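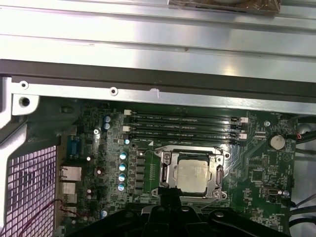

Unit 2: Keeping Records of Office Equipment

Reading for this unit: the Stilenside case, pages handed out in class. Bring your copy.

1. What counts as an asset

A business buys two kinds of things. Some get used up within the year, such as paper, toner and cleaning supplies. These are expenses, and they go on the books in the month they are bought. Others last longer: desks, vehicles, desktop computers. These are fixed assets, and their cost is spread over the years they are in use.

Most firms set a cutoff. At Stilenside anything under $400 is treated as an expense even if it will last ten years. A stapler lasts a long time too, but tracking it costs more than it is worth.

2. The asset register

The register is a list with one line per item. Each line needs:

Tag number
Short description
Date bought and price paid
Location
Expected life
Date and method of disposal

The last column is the one most often left blank. In the Stilenside case the register still listed machines that had gone for parts years earlier, and the firm was paying insurance on them.

3. Straight-line depreciation

Take the cost, subtract what you expect to sell the item for at the end, and divide by the years of use.

A workstation costs $2,000. Expected life is four years and expected resale is $400.

2,000 - 400 = 1,600
1,600 / 4 = 400 per year

After two years the book value is $1,200. Book value is an accounting figure. It does not tell you what a buyer would pay.

4. Taking an item apart

If a computer is stripped and its parts go into other machines, the original tag is retired. Remove the remaining book value from the register. Parts moved into another unit are noted on that unit's line. Parts kept on a shelf go to spares inventory if they are worth recording at all.

For next time

Read the Barajas handout on leased equipment. Work problems 1 and 2 at the end and show each step. Use the same layout as section 3.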